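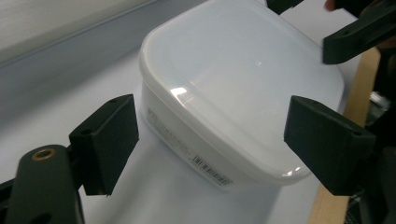

White food storage container with a cloudy lid.

Plustovine Rules FAQ
Maintained by Ada Lombardi. Last revised in February.

Which edition does this page cover?
Second edition. First edition characters can be converted with the table in the back of the core book, but the answers below assume second edition skill ratings.

What dice do I need?
Three ten-sided dice per player. The GM needs the same, plus one six-sided die for weather. Percentile rolls use two of the ten-sided dice, with the tens die declared before rolling.

Do skill bonuses stack?
Bonuses from different sources stack. Bonuses from the same source do not; use the higher one. A spell and a scroll of that spell count as the same source.

What happens if I roll exactly my target number?
You succeed with no margin. Any effect that reads "per point of margin" does nothing, including extra damage.

Can a skill go above 125?
No. 125 is the hard cap after all modifiers. Points over the cap are lost and can't be held for a later roll. Enemies follow the same cap unless their entry says otherwise – the river spirits in the Julis chapter are the only ones that do.

How does encumbrance work for mounts?
A mount carries up to 320 units, rider included. Over that, it moves at half speed and can't charge. Saddlebags count toward the total even when empty.

My character died in the first session. Do I start over at zero experience?
Starting over is the default. The GM may let the new character begin with half the experience of the lowest surviving party member, rounded down. Equipment doesn't transfer unless someone recovers the body.

How much experience is needed for the final rank?
965 points. The first printing gives a different number on the character sheet. The rank table in the rules chapter is correct.

Is Mihăilă a playable culture?
Yes, from character creation. It uses the highland background list, with one change: swap Herding for Letters. The language is written in its own script, so characters from elsewhere need a separate Literacy skill to read it.

Can two characters cast the same ritual together?
Yes. One is the lead and makes the roll. Each helper adds 5 to the lead's skill and pays the full fatigue cost. Helpers must know the ritual – a general Magic skill is not enough.

Does the Merkley supplement replace the combat chapter?
Only the section on ranged attacks. Initiative, wounds and armor stay as printed in the core book. If your table uses Merkley, use all of its ranged rules, including the reload times.

Can I interrupt another player's action?
Only with a held action, declared on your own turn. It is lost if not used before your next turn.

Where do I report an error?
Use the errata form linked from the downloads page. Include the printing number and the page number.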